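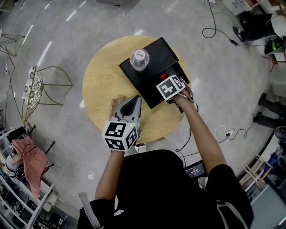 Page last changed: April 22, 2019, by Sioned Ruddock
24 shares | 4 comments

Section 4. Setting Up Your Povisari Countertop Water Filter

Welcome to the part where you finally get to drink something! If you have been through Section 3 and your faucet adapter is on snugly, you are past the fiddly bit, and the rest can be done at an easy pace with a towel and a big pitcher close by.

Before you start, pick a spot within reach of the faucet but away from the stove and out of strong afternoon sun. The hose doesn't like being bent sharply, so give it a nice lazy curve behind the unit.

1. Wash your hands, then unwrap the cartridge and pull off both end caps. Keep the caps (a kitchen drawer is fine), as you will want them if you ever store the filter over a vacation.

2. Stand the cartridge in a bowl of cool water for 24 minutes. You will see a stream of little bubbles at first, and that is just air working its way out.

3. Lower the cartridge into the housing with the arrow pointing up. Turn it clockwise until it stops, using only your hand. Please leave the wrench in the toolbox!

CAUTION: Cold water only. Hot water can soften the seals, and a seal that has gone soft won't spring back, no matter how nicely you treat it.

4. Open the faucet slowly and let the first 4 pitchers run through. The water may look gray or cloudy with fine carbon dust. It's harmless, and Myung-ja Ra on our help desk saves hers for the houseplants.

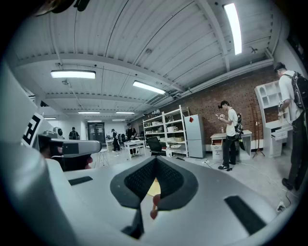
5. Check underneath for drips. If you find one, close the faucet, unscrew the housing, wipe the rubber ring, and seat it again before you tighten everything back up.

6. Fill a glass and taste it. If there is still a flat or dusty flavor, run one more pitcher and try again.

NOTE: Each cartridge is good for 200 gallons. Write the date you started on the sticker inside the lid, because it is surprisingly easy to lose track (I certainly have). Households that fill a lot of sports bottles in August may need a new one sooner than they expect.

If you filter well water, or your tap water leaves a heavy white crust on the kettle, read Section 5 on the Likau pre-filter before you use the unit every day.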